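Speaker notes: "The Clear Desk and Other Lies"
Evening talk, Hitlow Library, downstairs room
Radomír Bartoš

BEFORE I START
Water on the left. Phone off. Do not open with the stapler joke, it died in June and should be left in peace.
Thank Lovely Samonte for the invitation and for finding chairs that match.

OPENING (slow down here, I always rush it)
I have been paid to tidy other people's desks for 20 years. My own desk is a disgrace. I mention this early so that my sister, who is in the second row, doesn't have to.
Ask for hands: who cleared a desk this week? Who cleared it into a drawer? Keep the hands up. Wait for the laugh. If no laugh, carry on with dignity.

THE DRAWER
A drawer is a desk with the lights off. Felicidad Dumlao let me tell this one: she kept a tidy office at Arkholm for most of her career, and on her last day we opened the bottom drawer and found 27 takeout menus, some from places that had since become banks. She read them all before she'd let them go. She was hungry by the end and we had to stop for lunch.
Point to make: she could see the top of that desk every day, so it got cleaned. The drawer had privacy.
Don't do the voice.

WHY WE LIKE A BARE SURFACE
Offices buy the picture first. Somebody sees a magazine spread with one lamp and a pear on the table, and by Monday's budget meeting there is a policy. (Change "Monday's" to "the next". I say it wrong every time.)
The Sturnex people had a clear desk rule for a while. Staff obeyed it by keeping everything in tote bags under their chairs. Very clean. You broke your neck on the way to the printer.
Click through the next slides without talking much. Let people look at a dark surface on a white table and notice how calm they feel, or how nervous.

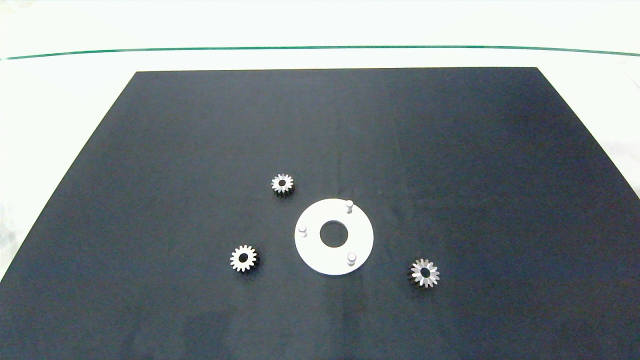
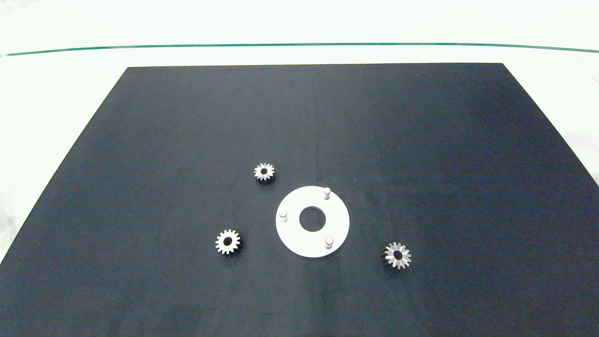
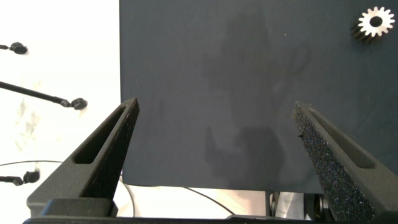 Next slide has the gear. One small thing, and you can't look anywhere else.
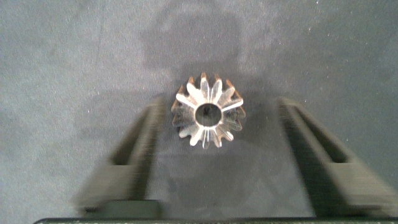
THE ONE SMALL THING
Everybody has an object on the desk that belongs to no job. A key, a button, a foreign coin, a part of something. It can't be thrown out, because the day after it goes you'll find the thing it came from.
Jayson Macapagal's rule, which I have stolen and will credit to him if he's in the room: give it a dish. One dish, small. When the dish is full, the oldest object goes. He claims the system has never failed him. I have seen his dish. It is a salad bowl.
Pause for questions here only if someone looks desperate.

THREE PILES
My method, such as it is. Take everything off the desk and put it on the floor. Then 3 piles:
Things I used this week.
Things I'm going to use.
Things I'm keeping out of guilt.
The middle pile is mostly the last pile with better posture. Move half of it over. People argue with me at this point, usually about a cable.
Put the first pile back. Box the second and write a date on the lid. The third goes home with you, where it can make you feel bad in your own time.
Mention gifts from coworkers. The mug problem. You are allowed to take a mug home and lose it there. I have done this with up to 20 mugs, none of which I regret.

PAPER
Keep this short, they'll be flagging.
If you've printed it to read later, read it now or admit something about yourself.
Sticky notes: if the glue has gone, so has the deadline.
Honeylyn Bañez at Wanyama files her papers by how angry they make her. I laughed at this when she told me. Then she found a parking dispute from years back while I was still looking for my glasses. Worth trying if your temper is consistent.

WINDING UP
Homework: one drawer. Not the whole desk. Bring me the strangest thing in it next time, in a bag if necessary.
Handouts are on the chair by the door. There's a spelling mistake on page 3 and yes, I know.
Remember to stack the chairs, and take the water glass back upstairs.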